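Pince à main Lục – kit à monter

Réf. 3431. Kit complet pour assembler une pince tenue à la main, à deux doigts noirs, avec caméra grand angle et marqueurs carrés noir et blanc à coller sur les doigts. Pièces imprimées, visserie et gâchette fournies. Caméra non comprise.

Le montage demande un tournevis et une clé de 7. Comptez une soirée à l'atelier. Les perçages des doigts sont déjà faits – ne pas les reprendre au foret. Collez les marqueurs en dernier, bien à plat, puis vérifiez leur lecture dans le logiciel avant de serrer la caméra.

Les doigts tiennent un manche, par exemple celui d'une cuillère en bois. 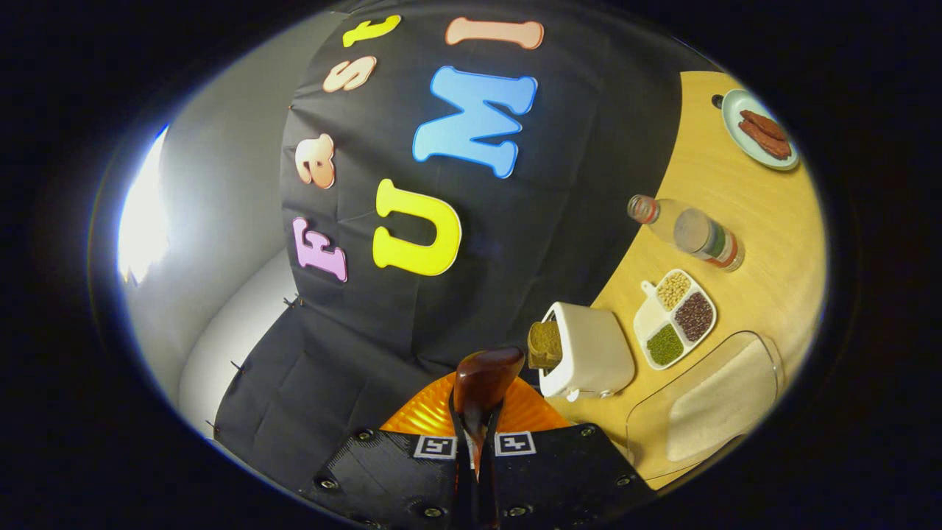
Samina Sial : montée dans notre atelier partagé à Hulville, le ressort d'origine était trop dur pour moi. J'ai pris le souple et je ne l'ai plus changé. La notice passe vite sur la gâchette, page 17.

Le ressort souple est joint au kit depuis décembre. Doigts de rechange vendus par paire, réf. 3568, compatibles avec le support Zorkov – mais pas avec l'ancienne poignée à vis centrale.

Expédition depuis Skostton. Retours acceptés si les marqueurs n'ont pas été collés.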